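# Open day at Kollcombe

I finally made it to the Kollcombe open day on 18 April 2026, and I stayed way longer than I meant to (sorry, parking meter!). Letay Gashaw ran the demo table and let us pester her with questions for ages. Most of my gallery is from the simulator corner, where the Komutine team shows its gripper work on screen before anything gets near a real arm.

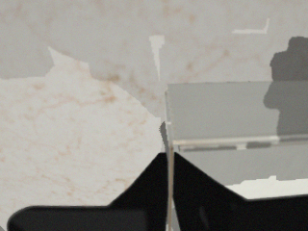 *2 min read*

Black gripper, see-through box, marble surface, all rendered. I love the shadows on the stone! Letay told us clear objects are the ones she loses sleep over, and that her group had run 262 box pickups in the simulator since January. Afonso Barreto wanted to know why marble. "Because plain gray is too easy," she said, and went back to her keyboard.

After that I wandered over to the Hisska stand for coffee and ended up in a long chat about suction cups versus fingers – I'm team fingers, for the record. They're doing another open day next January and I've already asked for a spot.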